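Living With the Wirnik Countertop Kit: A Review After One Full Year

I should start with a confession, which is that I put off writing this for ages. Three different readers wrote in last fall asking whether the Wirnik stone care kit was any good on marble, and I told every one of them that I'd have an answer soon. Well, it is now 13 November 2019, I've been through two full kits and part of a third, and I think I finally know what I want to say about it.

The kit comes in a cardboard box about the size of a loaf of bread. Inside you get a bottle of daily cleaner, a smaller bottle of sealer, a tub of poultice powder for stains, two cloths and a little plastic scraper. I paid for mine myself, at MacLeish on the Erkville road, where the woman at the register (hello, if you're reading!) told me she uses hers on her windowsills.

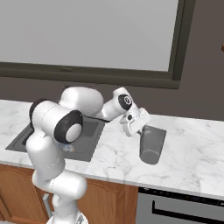
Let me take the daily cleaner first, because it's the part you'll be reaching for the most. I love it. It has hardly any smell, it doesn't leave that sticky film you get with so many sprays, and it dries clear on pale stone without any streaks to buff out afterward. My old habit was a drop of dish soap in warm water, and that does work, but over the months it had left a dullness that I'd stopped noticing until it was gone. The trigger on the bottle is stiff. My mother-in-law can't manage it at all, so I poured hers into an old plant mister and she's been perfectly happy.

The sealer is a longer story. The leaflet tells you to wipe it on, wait 20 minutes, and wipe off whatever hasn't soaked in. I did exactly that the first time and ended up with cloudy patches beside the stove that took me most of an afternoon to get rid of. The second time I used half as much, waited 11 minutes, and it came out beautifully. I wrote to the company about this and got a very kind note back from Su-bin Bang, who said warm kitchens can speed things up and that I was right to go by feel. I do wish the leaflet said so! 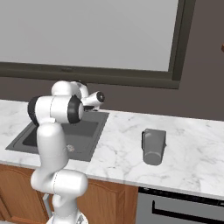

Will the sealer stop lemon juice from leaving a mark?

Sadly it won't. A sealer slows down things that soak in, like oil and coffee, but acid eats at the polish on the surface and no sealer in this price range will prevent that, so keep a cutting board under your citrus.

Now, the poultice, which I expected to dislike and which has become my favorite thing in the box. You mix the powder with water until it looks like thick pancake batter, spread it over the stain, cover it with plastic wrap and leave it overnight. I had an old olive oil mark that had been there for years — a present from the previous owners, I suspect — and it took two rounds, but it's gone. A ring from a beet salad came up in one. The turmeric, I'm sorry to say, is still with us, though a good deal fainter than it was.

The rim of the sink is where I'd ask you to slow down. Water likes to sit there, and if your faucet is anything like mine it leaves chalky deposits around the base. The scraper is meant for those. Hold it nearly flat and go gently, and don't be tempted to use vinegar, however many people swear by it. I've also started running a dry cloth around the edge before bed, and that has done more good than any product I've bought.
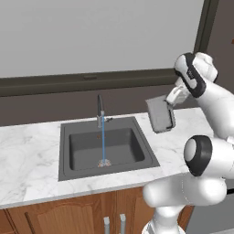 The arm over the marble counter, close to the sink.

A few words on value. One kit lasted me 5 months of everyday use, and the cleaner runs out long before the sealer does. You can buy cleaner refills, but only at the bigger stores, and the Flurkbridge branch was out both times I drove over there in September. The cloths are nothing special and went linty after a few washes. I'd gladly give them up for a larger tub of poultice.
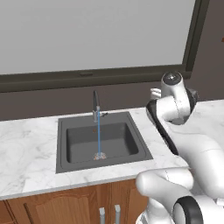
Catriona Kinnear
Home and Kitchen Reviewer

I'm often asked how this compares with having a professional in, and I did that once, years ago, in our old house. It was lovely, and if your counters have deep scratches or big dull areas then that's still the way to go, as nothing in this box will polish stone. For ordinary upkeep, though, I'd buy the kit again, and I have. Do test the sealer somewhere out of sight first, under the toaster or behind the bread bin, and give it a full day before you decide whether you like the look. And if you've had any luck at all with turmeric, please write and tell me what you used.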